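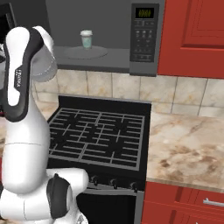
4.2 Reporting rules for simulated kitchen tasks

Simulated kitchens have become a favorite place to test household robots, and for good reason: a lab can try a new policy overnight and have numbers by breakfast. What has lagged behind is agreement on how to write those numbers down. In our review of 145 task definitions, 132 gave a success rate without saying what state the scene had to be in when the trial ended. We think this is very fixable, and the fix is cheap!

The Selent rules, which we drafted with Severin Hauser and the simulation group at Nikitero, start from the scene and work outward. Every task sheet names the arm model, the fixture being used, the object, and the starting state of any door or drawer. For microwave tasks the sheet must say whether the door starts open or closed, since a policy that only has to reach into the cavity faces a much easier problem than one that must first pull a handle. The same goes for the object. A lidded cup standing upright on the turntable is a different starting point from the same cup on the counter, and the two should never share a row in a results table.

Figure 4. Start-state check for a microwave task in the Tekin kitchen. The Franka arm is at left, with the cup on the turntable above the gas range.

Contact is the second thing we ask people to report. Arms working above a range pass close to burner grates and control knobs, and a simulator will happily let a link brush against a knob without penalty. Under the Selent rules, any contact between the arm and a fixture not named on the task sheet is logged, and success rates are given both with and without those trials. When we rescored 469 trials from the Flelcombe baseline this way, the ranking of the top 2 policies switched places. That was a wonderful result to find on a Thursday afternoon — a plain bookkeeping rule had told us something new about methods we thought we knew well.

Random seeds, camera placement and the time limit go on the same sheet. We also ask authors to publish one rendered image of the start state for each task, taken from the viewpoint the policy receives. Readers can then check the written sheet against the rendering before they try to repeat the work.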